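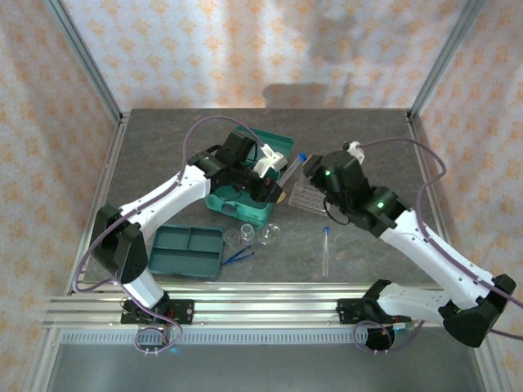

Two arms, test tube, rack. Open day at Veltico, December

nureck_fan50
OK so I finally got to the Veltico open day and I'm still buzzing! Doors at 2, and I went straight to the lab bench demo. Two arms on one rail, white links, purple cables looping everywhere, and a capped test tube held between the grippers right over the rack. I could have stood there all afternoon (I pretty much did). Leidy Escobar was taking questions and she answered every single one of mine, even the dumb ones about cables.

giraldo_1911
Jealous. Was it being driven by someone or running by itself?

nureck_fan50
Both, at different times. Leidy said they switch over depending on the task. I liked the part where a person was driving best, you start rooting for them.

patness
I went too and I'll be the grump. It's a tube and a rack. A lab tech does that without looking. I wanted to see speed.

raghda_o
Raghda Obeidat here, I teach high school chem and brought my students. Disagree with patness! Glass beakers, tweezers and a second tube all sharing that table, and you want it to go fast? My kids were glued to it. Two of them asked about summer programs on the bus home.

patness
Fair, I don't have to sweep up the beakers. Still think 50 people around one bench was too many. I saw mostly shoulders.

nureck_fan50
Ha, yes, get there early. They also had the close-up view, and that was my favorite thing all day. Look at this!

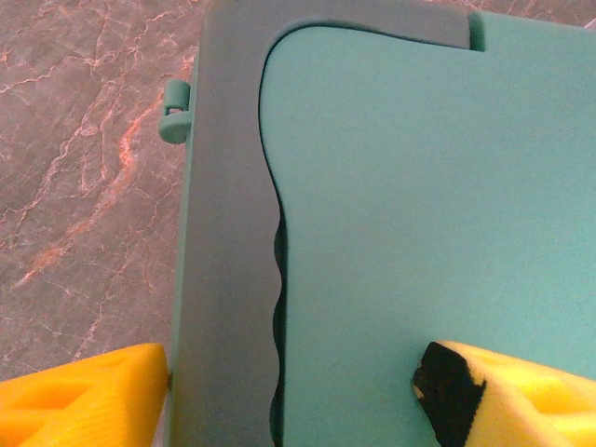

Gripper view of the teal box, yellow fingers either side of the rim

giraldo_1911
Oh that's great. Is that black stuff on the right finger foam?

nureck_fan50
Yep, a foam pad. You can see it's a little ragged at the edges. I love that latch sticking out on the left too, I'd be so nervous about bumping it.

patness
OK, that view I would have stayed for. Where was the screen?

raghda_o
Left of the coat rack, past the coffee. You walked by it, patness.

patness
Going again next year then. Early.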